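27 May 2024. Notebook, protocol desk, Rudeck

Preparation for the Kan delegation's working visit continued. The joint statement now runs to 1,417 words in both languages. Paragraph 8, on the transit agreement, remains in brackets at the request of the Pleltoline side.

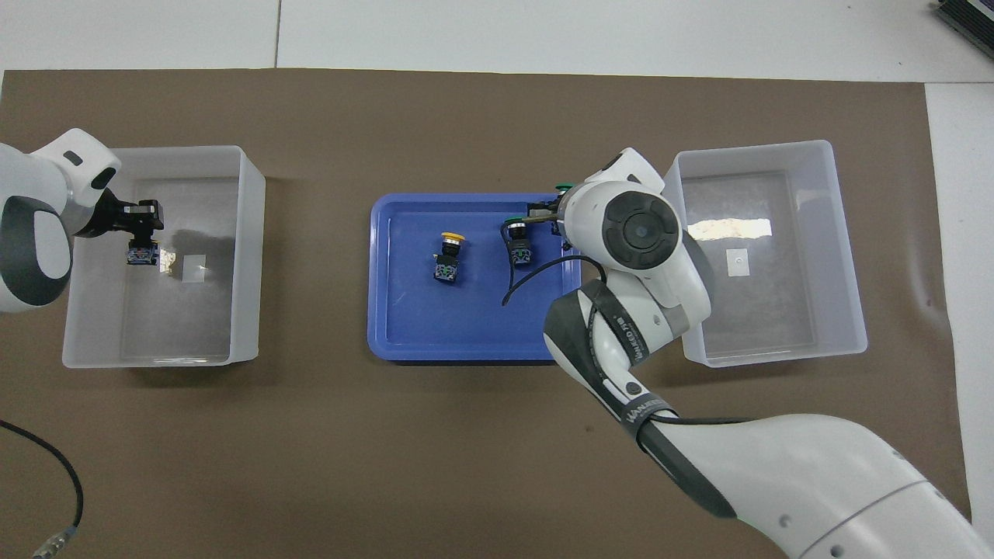 Tudodetti replied by cable that the brackets may be lifted once the annex is initialed, and asked for 23 copies.

Seating plan revised - flags to be checked again before the plenary session.

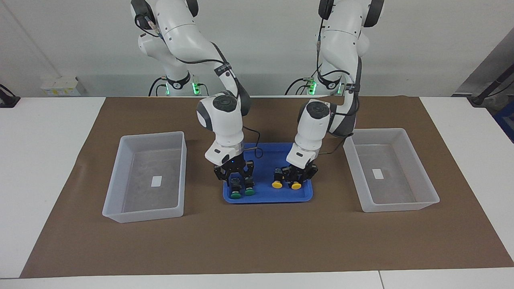

Fig. 2. Two arms over the blue tray.

Annex sent for translation.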